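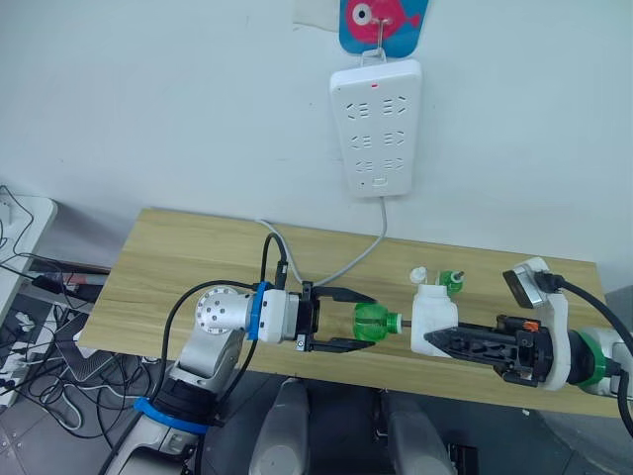
Two nights in Helari, off season

I booked the Grolleck Inn in Helari because it was the only place in town with a room under 80 dollars. It sits on the main street, across from the gas station and two doors down from a bakery that opens at six.

The room was on the second floor, number 26. The bed was firm and the shower had good pressure. The heater ran loud, so I turned it off before going to sleep and used the extra blanket from the closet. Wi-Fi worked in the lobby and most of the hallway. In the room I got one bar.

Parking is free behind the building. The lot slopes, and a low car will scrape if you pull in from the alley. Use the side street.

Breakfast is included until nine. It was toast, boiled eggs, cereal and coffee. I ate there the first morning and at the bakery the second.

For dinner I went to Dadine, a ten-minute walk toward the river. I had the trout and a baked potato. With a tip it came to less than I usually pay at home. They stop seating early in September, so go before seven.

The second day I drove to the Hsueh overlook. The road climbs 2000 feet and the last part is gravel. I stayed for an hour and had a sandwich on the bench by the trailhead. There is no water up there and the restroom was locked.

Checkout is at eleven. They kept my bag behind the desk until three, and I left from there for the 60 miles back to the interstate.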